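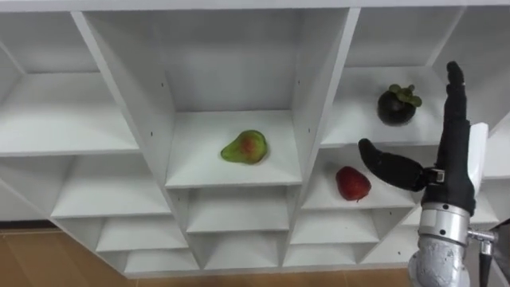 Three pieces of fruit, white shelving.

Posted in: House Business > Minutes

Irden House, monthly residents' meeting, May 2019
Held in the kitchen. Minutes by Diệp Khổng, who was out of the room when it was decided who would take them.

1. Last month's minutes
Approved, after the word "shouting" was changed to "discussion" in item 4. The top floor asked for it to be noted that they still prefer "shouting."

2. Hot water
The Lellex engineer came, looked at the boiler, and went to get a part. The part has been ordered. The bill for coming to look was $657. The second floor asked whether we could be charged less if nobody looked at it. The house phone holder will call Lellex and ask if the visit fee comes off the final bill. Until then, showers stay at eight minutes and the front rooms go first on even dates. The back rooms wish it known that there are more odd dates in a year, and that they worked this out themselves.

3. Shared food
Long item. The house rule has been that anything in the open shelving is for everyone and anything with a name on it is not. Trouble came up over a block of cheese with a name on the underside. After a fair amount of reading aloud from the old house rules, which turn out to cover milk and nothing else, we agreed:

Names go on the front or the top.
A name with no date on it is good for one week.
Anything cooked in a shared pot is shared, even if you were only using the pot because yours was dirty.
Nobody may label the salt.

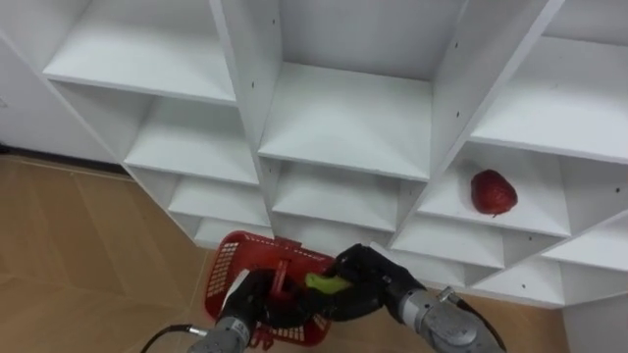

The question of who refills the basics took up the rest of the item. At present the system is that whoever finishes the rice feels bad and then goes to work. The ground floor proposed a monthly amount from each room into a kitchen jar, with one person doing the shopping in turn. Carried, with the top floor against on the grounds that they eat out. The top floor was reminded of the cheese.

Action: ground floor to write out the shopping turns and put them on the fridge. Everyone else to read them.

4. Bedroom floors
Stumoren sent their quote for redoing the upstairs hall, which came to almost $1,280 before anybody had mentioned the stairs. Their man suggested doing the hall on a diagonal as well. It costs more because of all the cutting at the edges. Opinion was split between people who like how a diagonal floor looks and people who have tried to line up a bed with one.

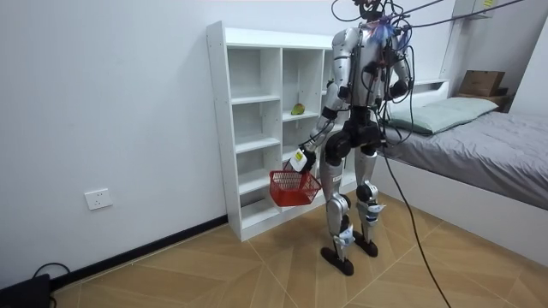 Bedroom floor: light brown, wood grain, laid on the diagonal.

We agreed to ask Stumoren for a second price with the hall laid straight, and a third with the stairs in it, so that we can be upset by the right number. The landlord's share is still unclear. The lease says he pays for "wear" and we pay for "use." Two residents read this clause out in different tones of voice and it did not help. Diệp to write to him again — the fourth letter, if we include the one that was returned because of the stamp.

5. Noise on the Tefera Street side
The bar across the road has put tables out. Front rooms report singing. Back rooms report that they can't hear a thing and would be happy to hear less about it. It was suggested that somebody go over and speak to the owner in a friendly way. Three people offered, and the meeting chose the one who doesn't drink there.

6. Guests
Held over from last time. The complaint was that a guest of the second floor had been here long enough to have a favorite mug. The second floor said that he was leaving in September. The meeting asked which September. After discussion (real discussion, this time) we settled on a limit of 13 nights in any two months. After that the guest pays into the kitchen jar and takes a turn with the trash. The second floor abstained, and so did the guest, who was making tea. 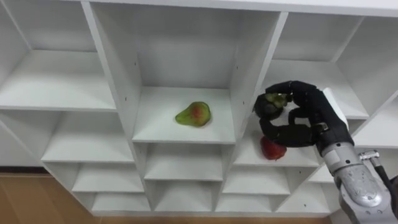
Does a guest staying over the limit get a vote at house meetings?

Only people named on the lease can vote. A paying guest may come and speak, and may be asked to stop.

7. Any other business
The vacuum cleaner is in the cupboard under the stairs, where it has always been. This was raised by the person who has been borrowing next door's.

The bike in the hallway must be moved before Stumoren come to measure again. Its owner was not present. Everyone present said it wasn't theirs, some of them twice.

Someone has turned the recycling schedule upside down. Please turn it back.

Next meeting: same place, bring your own chair if you're from the top floor. Closed when the rice boiled over.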